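February – coating notebook, abrasion series

Picking up from the last entry. The Ilamen primer went on in two coats, flash-off as per the sheet, then the Beken topcoat at the low end of the thickness range. Panels hung overnight in the back room with the heater off. Next time leave the heater on, the gloss readings drifted again between morning and afternoon.

Panels this round: 16, in sets of 4. One set has no primer, one has primer only, one has the full system, and one has the full system over the Yazıcı degreaser instead of our usual solvent wipe.

10:20 – Crosshatch on the unprimed set. Coating lifts in flakes at nearly every intersection. No surprise, but the flakes are larger than in the last batch. Tape from the same roll.

11:05 – Crosshatch on the full system. Edges clean on all but one panel. That one has a thin spot near the hanging hole and should not be averaged in with the rest.

13:40 – Rub test, 60 grit, dry, 2000 strokes. Primer-only set through to metal before the end of the run. Full system dulled but still covered. The degreased panels look the same as the solvent-wiped ones by eye; mass loss to be entered when the balance is back from calibration.

Grit loads up quickly with topcoat dust. Change the paper more often, and write the change down.

Wear in service

The rub test gives an even dull patch. Bins in use wear differently – light scratches across the floor, and on the sloping panel a ragged dark area scraped through the pale surface, with streaky upper edges. A falling-grit or tumbling test may be closer to this than rubbing.
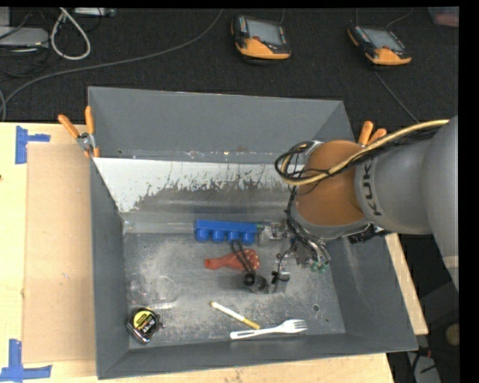
To do

Ask Forex for a price on coarse tumbling media, small quantity.
Recoat the panel with the thin spot.
Repeat the degreaser set with a longer rinse.
Move the gloss meter away from the window.
Label the Beken cans with the date opened.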